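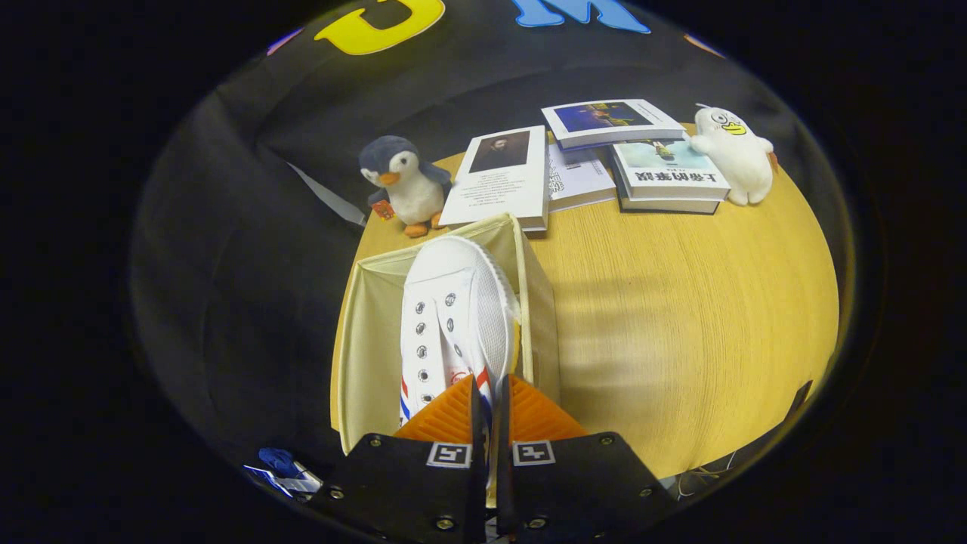

I have a grumble to get off my chest, and it's about the word "done".

Most of the grasping software I get asked to look at decides it's finished when the fingers stop closing. The motor stalls, a flag flips, the planner ticks the box and goes off to think about the next object. Lovely and simple. I wrote one just like it for Strand years ago and was very pleased with myself for a fortnight or so, until Obadia Nyamweya sat me down with a cup of tea and the logs from 185 attempts. In 17 of them the fingers had closed on the wall of the box and the software had cheerfully reported a shoe.

Soft boxes are dreadful for this! A fabric wall gives way, then bunches up, and from the motor's side it feels an awful lot like the canvas of a trainer. If all you ask is "did I meet something squashy?", you'll get a yes from either one. And a trainer is a horrible shape anyway: stiff rubber at the toe, floppy in the middle, a big hole where the foot goes and laces waiting to catch on things.

The usual answer is more perception. Bigger model, more views, another week of labelling. I like perception people (I married one) but I think we lean on them to cover up for lazy control code. Kerstin Öberg, who ran the planning side at Prirkenness when I was there, used to argue the opposite, that a good enough picture beforehand makes checking afterwards a waste of time. We had this out in the canteen more than once. Her point was that every check costs you a pause, and pauses add up over a shift. Fair enough, they do. But a wrong "done" costs you everything the planner does next, because it's now working in a world where the shoe is in the hand and the box is empty.

What I'd do, and what I nag everyone to do, is make the planner hold its opinion loosely. Close the fingers, lift a couple of centimetres, look again. Has the thing between the fingers come up with them? Has the box come too? Those square markers on the fingers are handy here. The software can find the fingers in the view without trusting the motor's word for how far apart they are, and I'm always amazed how many people put markers on and then only read them at calibration time. Read them all the way through! They're sitting right there.

The other half of it is tooling, and that bit is really dull, so it gets left. When a grasp goes wrong I want to scrub back to the moment the software changed its mind, with the camera view and the planner's belief side by side. At Zivport we had no such thing for ages. You'd get a line of text saying GRASP_OK and a video in a different folder with a different clock. Embla Holmgren finally put the two together in one window one September, and we fixed more bugs that month than in the whole spring before it.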